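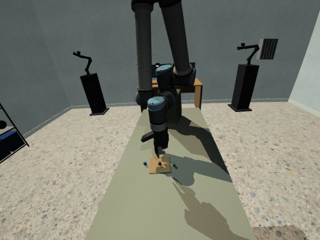

Eluned Bevan objected to the first draft of this unit on the grounds that simulation was listed as a saving. In her view it is a separate line with its own costs, and a department that books it as a saving will find itself short of hardware money by May. The unit has been rearranged accordingly.

Unit 6. Budgeting for a manipulation cell

6.1 Scope

The cell considered in these notes is a single arm with a two-finger gripper, working over a bench on small objects: cubes, boards, trays. Mobile bases are covered in Unit 8. All sums are in pounds and exclude VAT.

6.2 What goes in the capital line

Arm and controller. Quoted together by most suppliers, but check. Hatell quotes the controller separately and Galier includes it.

Gripper. Ask for the price with the mounting plate and the cable. In the Galier quotation used in the seminar the gripper kit comes to 3,215, of which the plate is a separate order code and easily left off.

Work surface. Bench, fixings and levelling. A rigid bench costs more than students expect. Include delivery to the room and not to the loading bay.

Mounting. An arm hung from above needs a structural check on whatever carries it. An arm on a pedestal needs floor space and usually a base plate. The two cannot be compared on the price of the arm alone.

Test objects. Small cubes and boards are cheap and get lost. Allow 100 per year under consumables, not capital.

6.3 Simulation

Treat the simulated cell as a project stage with a start, an end and a deliverable. It should answer questions that change the order:

Can the arm reach the far edge of the bench with the gripper pointing down?
Do the gripper fingers clear neighbouring objects when the objects stand close to a board?
Is there room for pedestals or racks that are already in the laboratory?
Where does the arm throw shadow on the work surface under the planned lighting?

The last question is often skipped. If a vision system is to be bought later, lighting belongs in this budget and not in the next one.

A simulation does not settle cable routing, noise, floor loading or the time needed to get through a safety review. Staff time for building the model is a real cost. For the Sokedmont cell, the model was charged at 1,348 in technician hours – less than the gripper, more than the bench fixings.

6.4 Recurrent costs

Annual service contract, or a sum set aside in its place.
Replacement fingertips and pads.
Software licences, including the simulator if it is charged per seat.
Training for new users. Mitiku Yilma's figure of 500 per intake covers two half-day sessions and the printed material.

Licences are the item most often missing from second-year forecasts. The first year is frequently bundled with the purchase.

6.5 Order of purchase

Do not order the arm first. Lead times for arms are long, but a change of mounting after the order is placed is charged as a variation. The sequence used in this course is: model, room survey, mounting, arm, gripper, bench. The bench comes last as its height depends on the measured reach.

6.6 Exercise for Friday

Work in pairs. Take the Hatell and Galier quotations from the course folder and put both on the same basis, with the controller, plate, cable and delivery shown as separate rows. State which rows you had to estimate. Hand in one sheet per pair to Nahom Dinsa before the seminar.

Reading: Chala, course notes, sections 2 and 4.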